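Intercropping of Maize and Beans on Small Farms in Altinbridge

Kyung-hwa Heo and Sorin Dervishi

3. Method

Our project compared two ways of planting on the land of the Narau cooperative. In the first way, maize was grown alone. In the second, a row of climbing beans was planted between every two rows of maize. We had 15 plots, and each plot had the same size. The soil is heavy clay and it keeps water for a long time after rain, so we left the lowest corner of the field out of the study.

No mineral fertilizer was given to any plot. The seed was the local variety, which the farmers call Chae.
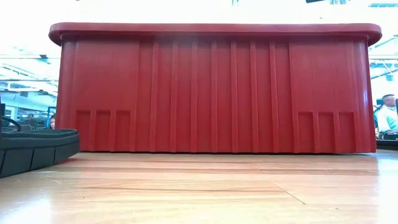 Weeds were removed by hand two times, before the maize reached the height of the knee. After this the bean leaves covered most of the ground in the mixed plots, and weeding there became much faster. In the maize plots we had to continue until the end of the season.

4. Results

The harvest finished in November. The total dry grain from all plots was 864 kg. The mixed plots gave a little less maize, but together with the beans their yield was higher — also in the plots near the Gekach road, where the soil is poor.

One weak point is that we studied only one season. We also did not measure nitrogen in the soil, and a next group should do this before planting.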